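The table that outlasted four kitchens

I had been in Gwenaël Besnard's kitchen for maybe a minute before I put my coffee straight down on the table and saw him wince. "It's fine," he said. Then he got up and slid a cork mat under it. So we started with the table!

He bought it secondhand in November, the first winter he lived in Stindell, from a couple who were moving and couldn't get it down the stairs in one piece. It took him four trips with the legs, the top and a bag of bolts. "I had one bag of bolts and two tables' worth of holes," he told me. "I still have a jar of the ones that didn't fit."

That was 17 years ago, and the table has been through four kitchens with him (he counts the one with no sink). I asked if he ever thought about a darker one, because everybody I know seems to be going walnut. He pulled a face. "Dark wood shows every crumb. With this I can be lazy until lunch."

He isn't lazy about it, though. The old finish was thick and yellow when he got it, and he spent most of one spring taking it off with a scraper and then sandpaper, out on the landing with the door shut. His neighbors were patient up to a point — the point being 10 at night. "I was almost done," he said. "You always think you're almost done."

These days he wipes it with a damp cloth and then a dry one, always along the grain. He used to put on a hard wax from a shop called Flira, but he went off the smell and now uses a thinner oil, very little of it. "People pour it on like salad dressing. A tablespoon does the whole top. Then you leave the room and you don't touch it, which is the hard part for me."

I asked what he likes about it after all this time, and he thought about that for longer than I expected. It's the lines, he said, the way they run straight for a while and then bend off into those long loops. He does his bills at that table and follows them with a finger when he's on hold. "I was on hold with the gas company for most of an afternoon and I think I know every one of them now." He also likes it when the light lands on the top and part of the wood goes nearly white.

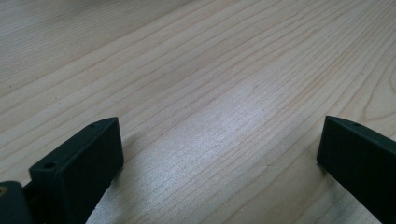 What he'd do differently

He would label the bolts. He'd also skip the Brovby bench he bought to go with it, which was a touch too tall and now lives in the hall under a pile of coats. "You sat down and your knees met the table," he said. "My sister still brings it up."

And would he sell it? A friend offered him good money last year and he said he'd think about it, then never called back. He topped up my coffee and moved the cork mat a little closer to my hand.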